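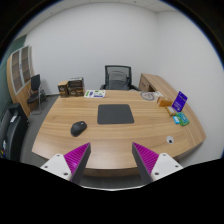
The pink ones, with the mouse still on the wood.

I've been swapping fingers on the hand-held gripper for most of this month and I promised I'd write something up before the February parts order starts to look like ancient history. So, three sets of fingers, one small desk task, and rather more opinions than I expected to come away with!

The task first. You pick up a computer mouse from the bare desk and put it down on the mouse pad, pointing away from you. That's the whole thing. I picked it because everybody has a mouse and a pad, so if you want to try the same at your end you don't need to buy anything, and because a mouse is a surprisingly annoying shape. It's all curve. Flat fingers want to squeeze it out like a pip, and if you come in too high you just skate over the top and end up pressing the buttons.

I did 40 goes with each set, same desk, same mouse, and I called it a pass if the mouse ended up on the pad, the right way round, without me having to let go and have a second try. I was strict about that last bit (it hurt).

The flat Vostova fingers came out of the drawer first. I know a lot of you are fond of them and I do see why - they're stiff, they close in exactly the same place every time, and for boxes and cards I'd still reach for them before anything else. On the mouse they were hard work. I had to line up dead square across the widest part, and if I was a few degrees out the whole thing would swing round as the fingers closed. Fine for a careful person with a free afternoon. I am not a careful person by the fourth cup of tea.

Then the Cakham set, the soft rounded ones. Lovely to use, very forgiving, and I got quite attached to them. My grumble is that they're so soft you lose track of where the thing you're holding is pointing. I'd set the mouse down thinking it was straight and look up to find it had drooped off to one side. If your job is only to move stuff from here to there, they may be all you need.

And then the Gumiks, with the magenta ribbed wedges and the dark contact strips down the inside. I'd put these off because I thought the ribs were mostly for show, and I was wrong. They give in the middle and stay fairly firm at the tips, so they sort of wrap themselves round the hump of the mouse and then hold it there. 38 out of 40, and one of the two misses was me sneezing.

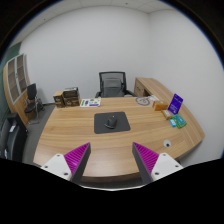
One reader who was sent an early draft of this wrote back that I was being unfair to the flat fingers, and that a strip of thin rubber on each face would have closed most of the gap for next to no money. Fair point, and I've got some rubber sheet on order, so the Vostovas will get another turn. The same reader also wondered whether the ribs would hold up over a long stretch of use, which I can't answer yet. I've done 113 grips on this pair, counting all the practice ones, and I can't feel any difference. Ask me again when I've got to 2000.

A few odds and ends for anyone setting up something similar. The Gumik fingers sit a bit wider than the other two when they're fully open, so check your camera view before you start and make sure you can still see both tips and the gap between them. I run mine with the wide lens and that copes nicely, though it does bend the desk like a banana and I spent the first ten minutes reaching for things that weren't quite where I thought. You do get used to it. I'd also say do the fastening up on the white plates a little at a time, going from one to the next, as I did one side up tight first and the finger sat slightly crooked until I started again.

The controller was the Mekonnen box all the way through, on its ordinary settings. I did try turning the closing speed up for the Gumiks and it made me sloppy, so I put it back. I haven't tried any of this on an actual arm yet, only by hand, and I'd guess the flat fingers will look a good deal better once there's something steadier than my wrist behind them.

Next up is small packets and thin card, which I suspect will turn the results upside down. If you've got a set of fingers you'd like thrown into the mix, drop me a line before I box everything up again - and if you've got spare screws for the Cakham mounts, please, please get in touch, I'm down to my last two.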